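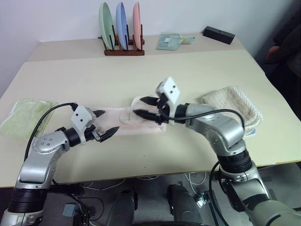 Towel station, Hullgate site. Two arms, one table.

Folding line operators wanted – Tudness Linen Services, Hullgate

We wash and fold for guesthouses, gyms and a couple of clinics. Since November part of the small towel folding has moved over to robot arms. More coming. So the folding job is changing and we need 3 people who are OK with that.

What changed so far: less standing and folding the same hand towel all shift. More watching, sorting, fixing a bunched corner, restarting. Some folks on the team like it, some miss the old table, fair enough. No one was let go over it. Hand folding stays for sheets, robes and anything odd shaped.

What you'd do
- Lay out and sort towels by size and color before they go on the table
- Keep an eye on the arms, stop them when a fold goes wrong
- Write down what went wrong, in plain words (this gets read, we promise)
- Hand folding, 3 hours of most shifts
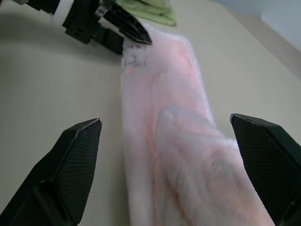 What you need
- Decent hands, decent patience
- OK on your feet, OK with a touch screen
- No robot experience. Really. Training is 6 days, paid, with Jong-dae Min, who runs the station
- Laundry or hotel work a plus but not neccessary

Hours and pay
Early or late shift, your pick if we can manage it. Same hourly rate as hand folders plus 100 a month for station duty. Bus 498 stops at the gate.

To apply
Short note to Vidar Strand, front office, or drop in and ask for him. Resume if you have one, dont worry about the layout. Tell us which shift. Closes Tue 16 April – trial shifts the week after.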